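Do work boards measure what we say they measure?
Student project report, Orkerstead, submitted August 31, 2025

1. Why we picked this

Small-parts boards turn up everywhere in assembly training. A learner gets a flat board with fixtures and cutouts on it, a set of pieces to place, and a clock. The Otico workbook we were given claims that a board score "reflects general hand skill." We had our doubts, and the project was an attempt to see how far that claim holds up.

2. What we did

We used a white rectangular board from the Ranirum kit and ran 60 timed trials over July. A trial meant placing the full set of pieces and then clearing them again. The time limit was 90 seconds. We changed one thing at a time: the colour of the table surface, the angle of the board, and whether the pieces started on the left or the right.

We also read the Acuña notes on board layout. They recommend keeping the fixtures low and spaced well apart, but give no data for either point, so we treated both as opinion.

3. What we found

Table colour made less difference than expected. A white board on a dark surface is easier to find at a glance, and everyone preferred it, but the times barely moved. We had already bought the dark cloth by then.

Starting side mattered more. With all the pieces on one side, one hand did nearly all the work and the other mostly held the board still. The score sheet has no way of recording this. Two people can get the same time with completely different use of their hands, and the workbook would call them equally skilled.

The worst problem was crowding. Whenever both hands had to work near the middle, they got in each other's way. Six trials were thrown out after a piece was knocked off the table, and in most of those the fault lay with the layout as much as the person.
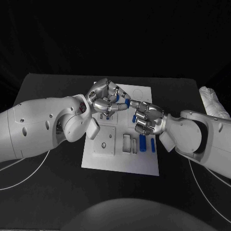 Crowding at the centre is hard to design out. Spreading the fixtures helps, but then the board gets bigger and you are partly testing reach. A plate with a round hole can go near a corner without trouble. Anything that needs one hand to steady and the other to place ends up in shared space wherever you put it.

4. Limits

Sixty trials is not many, and we were our own test subjects. We got faster as July went on, which muddies every comparison in section 3. A proper study would need 500 trials or more and people who had never seen the board.

5. Where that leaves the claim

We would not use a board score to rank anyone. It says how quickly a person fills that board, set up that way, after that much practice. The workbook's wording should be changed, and the score sheet needs a column for which hand placed each piece.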